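Two-armed robot build takes shape at Bainbridge shared workshop

17 August 2022

A two-armed robot bench built by members of a shared workshop in Bainbridge is now handling household objects, four months after the first lengths of aluminium were bolted together in April.

The project is called Koteo and occupies a corner of the Zidelside workshop, a former tile showroom that rents bench space to hobbyists. It has cost $2,613 so far, paid for out of a collection among members and the sale of an old bandsaw. That figure covers the motors, the frame and the wiring, and leaves out a second-hand computer that was donated.

The builders set out to make something that could work on ordinary things in an ordinary-looking space. The enclosure has papered walls and a marble-patterned top, and the arms are mounted side by side along the front rail. Most of the objects used in practice runs come from members' kitchens and sheds.

The arms follow plans shared by Irnasitz, a small online group of home robot builders, with changes made locally. The main one was to the elbow of each arm. The housing in the original plans was found to flex when the arm was stretched out, so the workshop drew a stiffer version and printed it in black plastic. Each one took 16 hours on the printer. 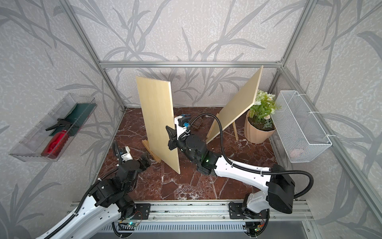 Cable routing took up more of the winter than any other part of the job. Wires on the first version ran loose beside the links and caught on the joints whenever an arm folded back on itself. They now travel in black corrugated sleeve held on with white cable ties, and the sleeve on the right arm is left in a wide loop at the elbow so the joint can bend without pulling on it. Power and signal wires at the front of the bench are kept near a slotted duct below the rail, where they can be reached without taking either arm off its mount.

Wooden boards are the current practice pieces. A standing board is harder for the arms than a box or a cup, the group says, as the edge is thin and a slight push in the wrong direction can tip the whole piece over. The pale boards also give the camera above the right gripper less to go on when they are turned edge-on. A pot of flowers stands at the back of the table during board work, and runs in which either arm touches it are marked as failed.

The group has logged 944 practice runs since the bench was first switched on. In the early ones a member guided the arms through every movement by hand controller. Short sequences are now being repeated by the software alone, with someone standing at the stop switch — a workshop rule that applies to any machine that moves without a person holding it.

Storage was added along both sides of the enclosure after members grew tired of walking to the shelves between runs. A wire-mesh basket is zip-tied to the rail on the right, and a clear plastic bin is fixed on the left. Neither was in the plans, and the Irnasitz group has since asked for measurements.

Not all of the work has gone smoothly. Two gripper fingers snapped in the first month and were replaced with a thicker, more angular design. A power supply failed in the cold weather and took one of the small control boards with it, which stopped the project for most of three weeks while a replacement was shipped. The wallpaper has been hung twice, the first attempt having bubbled along the back wall.

Noise has also been an issue. The workshop shares a wall with a picture framing business, and practice runs are now held in the evenings by agreement with the neighbours. Rubber pads have been ordered for the legs of the stand.

The next stage is a second camera position, looking across the table from one side, and a set of drawings for anyone who wants to build the same bench at home. The drawings will be free to download. Printed copies will be sold at the workshop counter for the cost of the paper.

Zidelside has about 110 members, most of them woodworkers and bicycle repairers. Those who want to try the hand controllers can put their name on the sheet beside the bench. No robotics experience is needed, but the workshop's general safety induction must be completed first. Enclosed shoes are required, and long hair must be tied back.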